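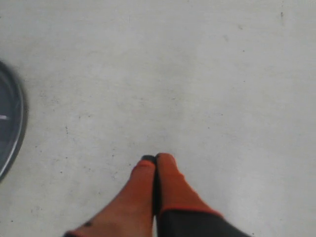 tarnside
Jul 19, 2018
Has anyone put down a pale grey floor in a room that gets used all day? We have the back room of the Jirnden house to finish and I'm stuck between poured resin and sheet vinyl. I like a plain pale grey, flat and with no pattern, same as the floor behind the orange fingers in my photo. Lacerda quoted 1,086 for the resin, and the vinyl comes in a fair bit under that. The room faces north and has one door to the garden.

mopbucket4
Resin shows every scratch if it's glossy. We had ours done in March and the hallway end already looks tired. Ask for a matt top coat and get it in writing, ours was "satin" and it isn't.

hallam_r
Disagree with the above. Ours is four years old with two dogs on it and it's fine. Depends who lays it. What they do to the slab first matters more than the finish.

pinkerton
Vinyl every time. If you damage it you pull it up. Try doing that with resin. I paid Honine 253 for a room that size, fitted, and an extra 200 to level the boards.

tarnside
It's concrete under there, so no boards. Did the vinyl have a seam?

pinkerton
One, under the window. I can find it but visitors don't.

hallam_r
A seam next to a garden door will lift. Water gets under it.

pinkerton
Not if it's welded. Mine hasn't.

oldquarry
Pale grey goes blue in a north room whichever you choose. Get a big sample and leave it on the floor for a week. The Jiselness colour card has a warmer grey near the bottom that I ended up with.

tarnside
Didn't know that about the blue. I'll order the Jiselness sample and ask Lacerda what they do about damp in the slab before I pay anyone a deposit.

mopbucket4
Ask about the door threshold too. Ours had to be planed afterwards.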